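Home Kitchen School stuff Laundry Contact
School mornings: tips for getting them out of the door
Posted in School stuff. 2,769 views

Quick one, school run in a bit. Lots of you asked for the morning list again after the old page vanished, so I've typed it out from the fridge copy. Ours are in Year 2 and Year 5. Adjust for teenagers, I can't help you there yet.

The night before
Book bags by the door. Zipped. With the reading record IN them, signed, not on the arm of the sofa.
Uniform out in a pile in the order it goes on. Pants on top, jumper at the bottom. Sounds daft, saves a row.
Check for forms. Go through the bag yourself, don't ask. "Have you got any letters" gets a no every time, and then there's a trip slip from last week stuck to a banana.
PE kit lives in school Monday to half term if your school allows it. If not, hang it on the door handle so they can't get out without touching it.

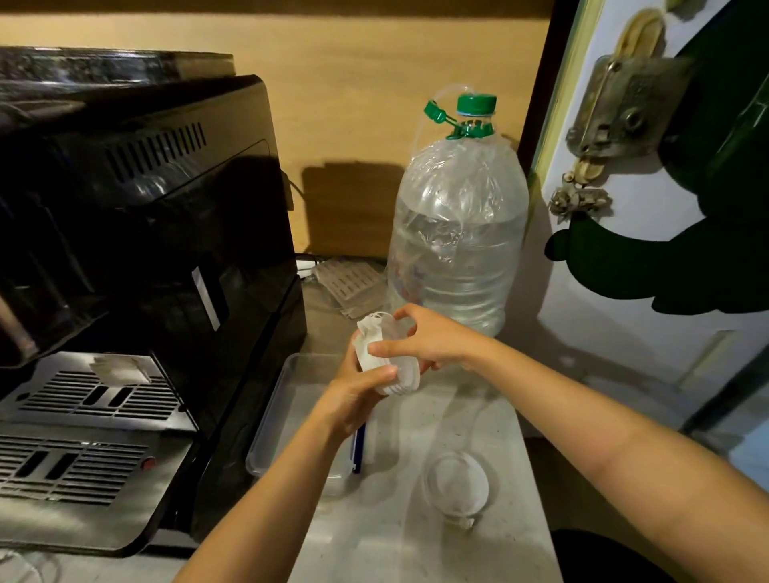

Paper filter cups, coffee corner

Lunches
Make sandwiches the night before, but leave out the tomato and cucumber. Soggy by break otherwise. Put them in a seperate little pot.
Freeze half a bottle of squash lying on its side, top up with water in the morning. Keeps the rest of the box cold.
Apple slices: cut, put back together in apple shape, elastic band round. Hardly browns.
Lids and pots. Store them with the lid on. Yes it takes up more cupboard. You will not be hunting for a lid at twenty past eight.
Name on the pot AND the lid. Permanent marker comes off in the dishwasher after a bit, so go over it each half term. Masking tape is useless. Nail varnish lasts, if you can stand the smell.

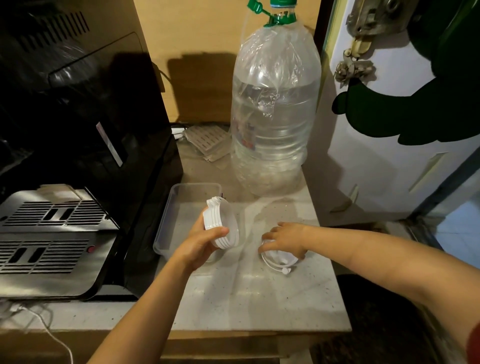

Breakfast
Two choices, no more. Toast or cereal. Anything else is weekend food.
Bowls and spoons on a low shelf, so the big one can sort the little one out.
Decant the milk into a small jug. A five year old can't pour from a full 2 litre bottle, well, they can, but you'll be mopping.
Jumpers go on after breakfast. After. Porridge sets like cement.

Shoes, coats, teeth
Shoe basket right by the door, school shoes only. Wellies and trainers somewhere else.
Spare toothbrush and paste downstairs. Best thing we ever did, once they go back up you've lost them for 5 minutes minimum.
Hair after teeth. Bobbles on a karabiner clip hung on the coat hook.
Wet shoes from the day before: stuff with newspaper overnight, swap the paper once before bed. Not on the radiator, it cracks them.
Set a timer for coats. The beep does the nagging and they don't argue with it.

If it all goes wrong
Keep a fiver in change in an old film pot for cake sales and own clothes days.
Spare tights and spare socks in the car.
Breakfast bar in your own coat pocket. For you.

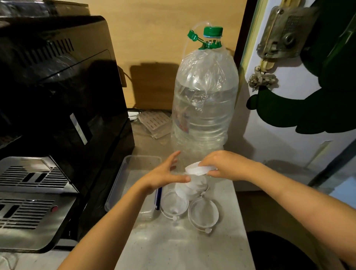
Javiera Escobar

February 24, 2022

Got to run. World Book Day costumes are next, in March, with the pillowcase one that Angus Partington sent in and a no-sew cape. If you've got a tip for lost gloves put it in the coments, we're on our fifth pair.

Older posts
Spelling words in the car
Getting pen out of a school shirt
What to do with all the paintings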